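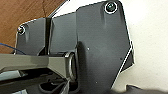

Wrist camera fault set: data card

Tue 30 August – by the Karari bench team
Filed under: Datasets / Faults and Safety
Home Data Hardware Fault Log Contact

Summary

Wenholm is a set of 200 wrist-camera episodes recorded on the Karari arm at the Dretusley lab. In 14 of them the camera bracket slipped during a move and the view turned toward the gripper housing. The gripper plates then fill most of the view and the work surface is pushed to one side.

Fault

The bracket clamp lost torque under repeated wrist rotation. The controller raised no error, and the arm kept following its planned path with no usable view of the workspace. The episodes were found in May during label review.

Safety

Visual stop depends on this camera. Treat it as unavailable in all affected episodes. The force limit stayed active and no contact above the limit was logged.

Check cable routing after any slip. A thin blue cable passes behind the left plate section, just above the arm link, and a rotated bracket can pull on it. The two round screws on the housing do not hold the bracket – tightening them will not fix the fault.

Changes in version 2

- Added the field view_fault (true or false).
- Affected episodes moved to the folder ospina_hold.
- Bracket clamp is now checked every 30 episodes.

Known limits

Slip onset is labeled by hand. Do not use the held episodes for grasp training.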